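We use cookies to keep the site working. Accept all | Manage settings

Drokham twin-arm sorting cell – setup and care

Two arms, one white table, three containers. Ships as a kit, order code 975. Bins not fixed down, so mark your positions before first run.

Setting up
Arms bolted and levelled first. Then bins. Yellow left, red middle, big pale tray right. Leave the front of the table clear. Home both arms one at a time, never together on a new install.
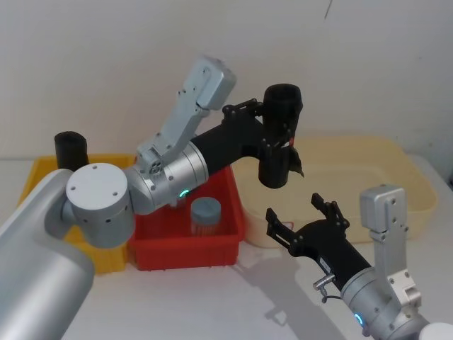 Grip force is set per item in the Ara panel. Start at 24 and go up slowly, tall cups tip if you pinch them too near the rim. Save the profile before you power down or its gone.

Looking after it
- Finger screws: check every 7 days, nip up by hand, no power driver
- Wrist conector: look for a loose plug on the gripper side
- Finger pads: wipe, dont soak. Spares are Dasent part 89
- Clearance: bring both open grippers in over the tray at low speed, check the fingers don't meet – redo after any bin move 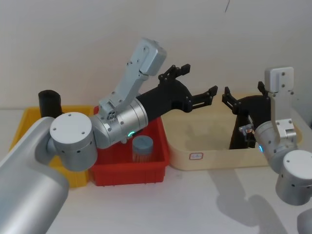
Repairs
Wrist units go back to us whole, please don't open the joint. Ring or write to Sabina Hrnčiar in the workshop, serial number handy. Next batch of refurbished wrists due February.

Page updated December 23, 2020 – Laine Adomaitis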